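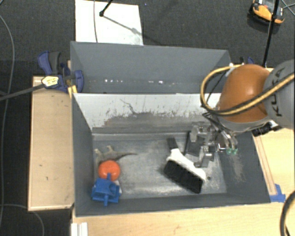

Figure 5. Two gray bins placed long side to long side. The front bin holds a hand brush, a toy reptile, a round orange-red object and a blue plastic piece.

3.2 Bin wear and object placement

The bins were used in pairs, with the long sides touching so that the two rims formed one shared edge. All of them came from the Feltow line of open storage bins and had been in daily use at the Erton sorting room before the study began. We did not clean, sand or repaint them. Earlier work on mixed household goods (Iyengar, in press) used new bins only, and we wanted surfaces closer to what a toy library or a thrift store has on its shelves.

Wear differed from one part of a bin to another. In the front bin of Figure 5, the far inner wall is pale and heavily scratched, with dark scuffs in a ragged band along its lower portion. The floor has lighter rubbed patches, mainly in the middle and near the front edge. A beige scuff runs down the right wall. The walls of the rear bin look smooth by comparison. We graded the floor and the walls separately for this reason, since a single score for the whole bin hid most of the difference. Grades were given in March, before the first round, and were not changed later.

Objects were drawn from the Kolesmont set, a mixed lot of 400 items made up of toys, cleaning tools, kitchen goods and loose plastic parts. The set was not sorted by size or color. Each layout was recorded once the objects had come to rest, and objects that touched or overlapped were left that way. Across all rounds we recorded 2377 layouts, of which 1178 had at least one object lying against another.

Figure 5 includes both cases. The black-and-white hand brush lies on a diagonal to the right of center, apart from the other main objects, with its bristles toward the front left. The toy reptile, the orange-red object and the blue piece sit close together at the left end. The reptile is on its side and partly covered by the orange-red object, so its outline is broken, although the long tail remains easy to make out. We coded the brush as separate and the other three as one group.

Small parts were harder to code. A white piece shows behind the right side of the blue one, and too little of it is exposed to name it. Parts of this kind were entered as "unnamed, small" and left out of the group count. They stayed in the layout record, which is used again in Section 4 when we compare crowded and open areas of the bin floor.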